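Why Do Some Books Wear Hard Coats?
By Anathi Adams 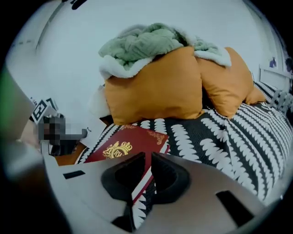 Have you ever carried a book up to bed, snuggled back against the pillows, and noticed how stiff and strong its cover felt in your hands? A book like that is called a hardcover, or a hardback (both words mean the very same thing, so use whichever you like best!).

Inside the cover there are usually two stiff boards, one for the front and one for the back, with a narrow piece in between called the spine. You have a spine too, and yours helps hold you up, just as the book's spine helps hold all its pages together. The boards are wrapped in cloth, paper or sometimes leather, and that wrapping can be any color a bookmaker fancies, from plain brown to a deep, dark red.

Now for my favorite part, the shiny gold! A crown or some curly letters can be pressed into a cover with a heated metal stamp. A very thin sheet of colored foil goes between the stamp and the cover, and the heat makes the foil stick wherever the stamp pushes down. When the design is pushed in or raised up so you can feel it, we say it is embossed.

Try this at bedtime. Find a hardcover book, close your eyes, and run one finger slowly over the front. Can you feel any letters? Then open it gently, never bending the covers backward, and read a page or two before lights out.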